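Standard Sizes for Small Storage, Please
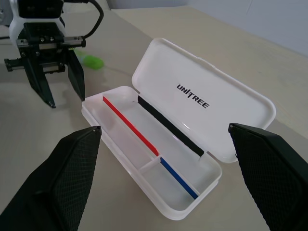

Brallier Office Services - Supplies and Stores Section

April 29, 2019

14 shares | 6 comments

Small storage products are sold on appearance and bought on price. Neither has much bearing on whether they work in a building with 200 desks. My position is that an organization of any size should publish a short dimensional standard for its cases, trays and drawer inserts, and should decline to buy anything outside it.

The usual objection is that a pen case costs very little and does not merit a specification. The unit cost is low. The handling cost is not. Last June our stores held 800 cases and trays from three suppliers, and the inner lengths differed by as much as 5 mm between products listed under the same nominal size. A refill pack that fit the Camargo tray would not lie flat in the Isimby one. Staff solved this by bending the refill card, which defeats the purpose of the card, or by leaving the lid up, which defeats the purpose of the lid.

Catalog pages make the problem worse. Most give outer dimensions only. The outer dimension tells the buyer whether the case will go in a drawer, and that is useful, but it says nothing about wall thickness, corner radius or the space lost to a divider. Two cases with identical outer measurements can differ by a full pen width inside. I would require four figures on every listing: inner length, inner width, usable depth with the lid closed, and the position of any divider measured from the hinge side. Braltia already prints the first three on its packing slips, so the data exists. It is simply not passed on to the person placing the order.

Dividers deserve a separate comment. A fixed divider is a decision made at the mold about what the user will store. For short items such as leads, clips and erasers it works well. For anything longer it removes capacity permanently. A removable divider adds a part that will be lost, and I accept that loss as the cheaper fault. Opinions in our section differ on this point and I do not expect to settle it.

Hinges are the other weak area. A molded hinge is inexpensive and has no pin to work loose, but when it splits the whole case is scrap. A pinned hinge can be repaired, though in practice we have never stocked the pins. If a supplier offers both at a similar price, I would take the molded type and budget for replacement - repairability with no spare parts on the shelf is a line in a brochure.

Color and printing should stay outside the standard. They affect nothing that we measure, and restricting them would cut the field of suppliers for no gain.

A draft of one page is with the purchasing desk. It covers pen cases and shallow trays only. Deep drawer inserts will need their own sheet, mainly on account of the older cabinets on the second floor, where the runners take up more width than the drawings show.

Share this page | View all 6 comments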